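Kurkness publishes test rules for kitchen robots trained in simulation

August 16, 2025

Kurkness has published a set of rules for testing household robot arms in simulated kitchens, covering how trials are set up, what counts as a finished task and which results have to be reported. The document runs to 40 pages and replaces a draft sent out for comment in May.

The rules apply to tasks that involve doors, drawers and lids. These were picked first, according to the introduction, after teams were found to be scoring the same task in different ways. One team would count an oven door as opened once the gripper had hold of it, while another would wait until the door was all the way down and the arm had let go.

Under the new text, a door task is scored on the angle of the door at the end of the trial, with the gripper clear of it. Partial openings are logged separately and may not be added to the success rate. Any contact between the arm and a cabinet, a wall or an item left on the counter must be recorded – even when the task itself is completed.

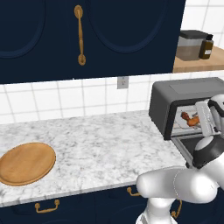
Na-rae Tak welcomed the contact rule but said it should have gone further, with a force limit for each type of appliance. A light touch on a cabinet front and a hard knock are logged the same way, she said, and a buyer reading the report would have no means of telling them apart.

Kurkness received 176 comments on the draft. Force limits came up in many of them. Lorenz Gruber, who edited the final version, said the simulators in common use disagree too much on contact forces for one number to be fair, and that the question will be taken up again in the next edition.

Other changes from the draft are smaller. Room layouts used in training may not be used in scored trials. Each task must be run in at least 14 layouts, with the position of the arm's base varied between them. Teams that step in by hand during a trial must mark it as failed. Video of failed trials has to be kept for 2 years and handed over on request.

Results from simulation must also be labeled as such wherever they appear, including in sales material. The rules make no claim about how an arm will perform in a real kitchen, and a separate document on physical testing is being drafted with Lekier.

Use of the rules is voluntary. Ultar has said it will report its next round of results under them.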